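**Odukoya, pinza de mano para grabar demostraciones** · se vende suelta o en pareja

Llevo desde mayo con esta pinza en la mano casi todos los días y ya me tocaba escribirle una página como es debido. La vendemos en Plamham, la montamos nosotros y la usamos nosotros, así que lo que cuento sale de mis propias muñecas (que al principio se quejan, aviso).

La idea es sencilla: en vez de mover un brazo con un mando, coges la pinza y haces la tarea tú. Abrir una cremallera, meter una cosa en un cuenco, pasar algo de una mano a la otra. Se graba lo que ve la cámara y cuánto se abren los dedos, y con eso entrenas luego. Yo venía de teleoperar y me costó volver atrás, la verdad. Con el mando me pasaba media mañana peleándome con el retardo para coger un monedero; a mano lo hago a ritmo normal y encima disfruto.

## Los dedos

Son planos, negros y con la cara mate, y se cambian con un destornillador pequeño. Insisto en lo de mate porque los primeros que probamos brillaban muchísimo y en las grabaciones aparecían reflejos por todas partes. El recubrimiento se gasta, eso sí: si trabajas con cantos duros, los bordes acaban deshilachándose. Yo los cambio cuando noto que las cosas pequeñas se me giran al apretar.

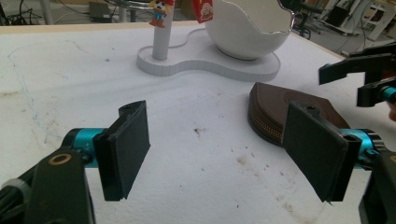

También me preguntáis mucho por el trabajo a dos manos. Se puede, y para mí es donde más se nota la diferencia con el mando: una pinza sujeta y la otra tira, o empuja, o lo que haga falta. Con la pareja va una licencia de Itarance, el programa que sincroniza las dos grabaciones. Lamduan Petchrat preparó con ella nuestro conjunto de pruebas, 2.733 demostraciones, de las que 1.009 son a dos manos. Las revisó todas y tiró sin piedad las que empezaban con los dedos fuera de plano, ¡bien hecho!

## Consejos de quien ya ha metido la pata

- Calibra la apertura antes de cada sesión: cierra del todo, abre del todo y espera el pitido.
- Usa objetos variados, con formas raras, blandos y duros. Si solo grabas cubos, aprenderá cubos.
- No corras. A mí me salen mejor las tomas un pelín lentas, sin pararme en medio.
- Descansa. Hago tandas de 29 tomas y suelto la pinza un rato.

## Qué viene en la caja

- Pinza montada (dos, si pides la pareja)
- Un juego de dedos de repuesto por pinza
- Cable, correa de muñeca y destornillador
- Guía impresa de 52 páginas, escrita por Arlo Haverford y con bastantes más dibujos que texto

La cámara va aparte, porque casi todo el mundo tiene ya la suya. El adaptador Galludbridge tampoco viene incluido y hace falta si quieres montar los mismos dedos en un brazo.

Los pedidos salen los viernes. Si dudas entre una o dos, escríbeme y me cuentas qué tarea quieres enseñar.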